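4. Setting up a case file in Listent

Read section 3 first if the server isn't running yet. Updated April 28, 2021 for the new intake screen.

4.1 Opening the case

1. Log in with your unit account. Not the shared one — shared logins can't sign exhibits.
2. Click New Case. Enter the station number, then the case number, no slashes.
3. Pick the lead investigator. Only one. You can add others under Team later.
4. Set the access level. Default is Restricted, leave it unless told otherwise.
5. Save. Takes roughly 20 seconds on the older machines. Dont click twice, you'll get two cases.

Note: duplicate cases can only be merged by an admin. Ask Anil Nadar.

4.2 Witness statements

1. Scan at 300 dpi, black and white is fine.
2. Drag the file onto the Statements tab.
3. Type the witness name exactly as signed. Spelling matters for the timeline.
4. Tick Protected if the name must stay out of the court bundle.

CAUTION: Ticking Protected after the bundle is printed does nothing to the printed copies. Pull them and reprint.

4.3 Exhibits

1. Go to Exhibits, then Add.
2. Bag number first, then where found, then who found it.
3. Every handover gets its own line. Lab and back is two lines.
4. Max 252 characters in the description box. Anything over is cut off without a warning, so check it after you save.
5. Sign with your PIN.

Old cases from Altent: exhibit lines come across but signatures don't. Anything from before January needs to be re-signed by the orginal officer. Rodel Aquino has the list.

4.4 Photo captions

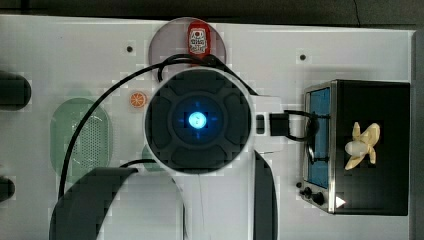
Captions are searched along with statements, so write them for whoever opens the file next year. One line, plain words, no opinions. Start with the thing that stands out, e.g. "bright blue light, center of round black housing, white rim, seen from above". Color and shape first, then the angle. No guesses about who used it or what for — that goes in the officer's notes. Press Enter to save, Esc to drop it.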